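Monari Drivers Help -- Community Answers
Print this page | E-mail this page
Posted in August by Honeylyn Tagle

Where exactly do I stop for a left turn with dashed lines all over the junction?

New to driving here, test in 2 weeks. Big junction before the bridge on my way to work. Theres a solid white line, then a dashed line, then another dashed one further in. Red light -- I stop at the solid one, fine. But on green, turning left with cars coming at me, do I wait behind the first dashes or go to the middle? Got honked at yesterday. Also do the diagonal dashes mean anything?

Kibet Bakilana
Solid line = stop line. Red means you stay behind it, whole car, not just the wheels. On green you can pull forward and wait for a gap, if your exit is clear. Diagonal dashes are usually guide lines, they show you the path thru the turn so two lanes dont drift into each other. Keep your wheels straight while waiting. If someone bumps you from behind you dont want to get pushed into oncoming.

Divina Dimaculangan
just follow the car in front lol. worked for me

Lizelle Mokoena
Please don't just follow the car in front -- they may be going somewhere else. Check your local handbook for the dashed lines that run across, they vary. Where I learned, one was a yield line and my instructor at Paredes was very strict on it. And watch the oncoming turn signals, but dont trust them till the car really starts turning. Honking is not a reason to go.

Contact | Copyright Monari Drivers Help | Back to top 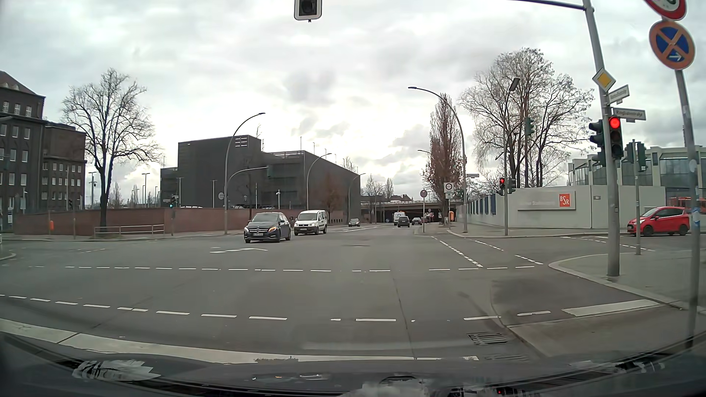

Stop line and dashed markings at a large junction, red light on the right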